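Market and food stallholders wanted, Ternach Folk and Fire Weekend

Expressions of interest are open for stalls at this year's festival, held in June at the Bolger showgrounds. Camping opens at midday and the gates close to new arrivals at 9 pm.

We have 30 sites on the main oval. Most are three metres by three metres. Food sites are on the eastern side, near the power boards and the tap. Craft and clothing sites run along the fence towards the Zeltisero stage. If you need a longer site for a van or trailer, tell us the length including the drawbar.

Last year 1163 people came through the gate. Campers eat breakfast on site, so we would like to hear from anyone who can open by 7 am with coffee, eggs or porridge. We already have a wood-fired pizza van.

You will need:
Current public liability cover
A food business registration, if you sell food or drink
Tagged and tested leads
Your own marquee, weighted, no pegs on the oval
A fire extinguisher if you cook

Single-use plastic plates and cutlery are not allowed. Generators have to be off by 10 pm.

Each stall gets two weekend passes and one camping spot behind the sheds. Extra passes can be bought at the crew rate. Dogs stay home, sorry.

Send a short description of what you sell, your prices and a copy of your insurance to the stalls desk at Poremetti Events. We reply to everyone by the end of April. 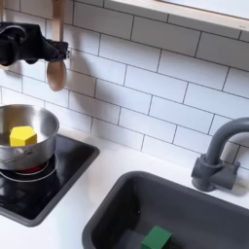
Posted by the stalls desk, Poremetti Events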